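Readiness checklist: floor cleaning and doorway chores, simulated apartment
Site: Daltdale test bench
Unit under review: Walik mobile base with arm, software build 393
Inspector: Dayana Benavides
Revision: October

Mark each line P (pass), F (fail), N (not tested) or C (pass with comment). A C needs a comment before sign-off. Lines marked F go to Efraín Flores for disposition.

## A. Before motion

- [x] A1. Emergency stop mapped to operator console. **P**
- [x] A2. Speed cap set to 600 mm/s in open floor. **P**
- [x] A3. Speed cap near doorways set lower than A2. **C** Cap is applied by zone. The zone is drawn by hand and does not follow the door when it swings. Redraw or attach it to the door.
- [x] A4. Arm stowed before base moves. **P**
- [ ] A5. Grip force limit recorded in the run log. **F** Limit is enforced but the value is not written out. Same finding as last revision.

## B. Doors and passage

- [x] B1. Robot detects an open door as an obstacle. **P**
- [x] B2. Robot detects a door seen nearly edge-on. **C** Detection is late. At a shallow angle the planner treats the door as part of the wall until the base is close. Acceptable at the doorway cap, not at the open-floor cap.
- [ ] B3. Robot pushes a partly open door without wedging it against the base. **F** Passed 6 runs in a row, then wedged. Entered as a fail because the recovery routine backed up with the arm still extended.
- [x] B4. Path through the opening keeps clearance on both sides. **P**
- [ ] B5. Robot closes the door behind it. **N** No routine exists.

## C. Floor and vacuum

Work area for sections B and C:
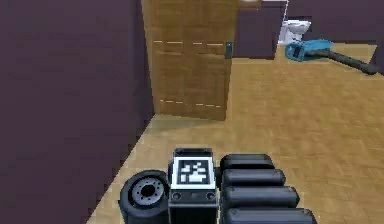
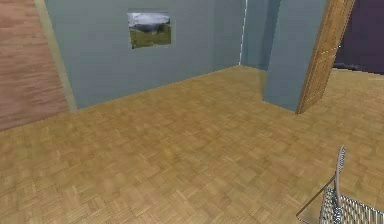

Fidelina Tello read sections B and C and does not agree that B3 should block the rest. Her point is that a person with a vacuum bumps doors all day and no one calls the job a failure. She would score the chore by whether the floor gets done and the door is undamaged, and keep wedging as a comment. She also asks that the checklist stop giving credit for detection alone, as a cleaner who sees the door and then stands in front of it has not cleaned anything.

Response from inspector: partly accepted. Detection lines stay, but they no longer count toward the chore score. B3 stays F until the arm retracts before the base reverses.

- [x] C1. Robot locates a vacuum lying on the floor. **P**
- [x] C2. Robot picks the handle as the grasp point, not the body. **C** Correct choice in most runs. When the handle points away from the approach side, the arm reaches across the body and stalls.
- [ ] C3. Robot raises the vacuum to working position. **F** Success rate 70 percent against a required rate set by Eliécer Cusi at 90. Misses are nearly all slips during the lift.
- [ ] C4. Robot pushes the vacuum in overlapping passes. **N** Depends on C3.
- [x] C5. Robot stops if the vacuum catches on an edge. **P** Tested with an added threshold strip.
- [ ] C6. Cord handling. **N** The vacuum model has no cord. Any real corded unit needs its own section.

## D. Transfer to hardware

- [ ] D1. Floor friction measured at the Sotelo apartment and entered in the model. **N**
- [ ] D2. Door hinge resistance measured. **N** The simulated hinge is too free. Expect B3 to get worse on hardware.
- [ ] D3. Gripper pads checked for wear. **N** Tunard pads are on order.
- [x] D4. Operator within reach of a physical stop for all first runs. **P** Written into the procedure.

## Disposition

Not cleared for unattended floor work, in simulation or on hardware. Cleared for continued runs of sections A, B and C with an operator at the console. Current state of the chore: the robot can reach the vacuum and often lift it. It has not yet vacuumed a room.

Open items: A5, B3, C3. Owner for all three is Efraín Flores. Edith Flores to confirm the hinge and friction measurements before section D is opened.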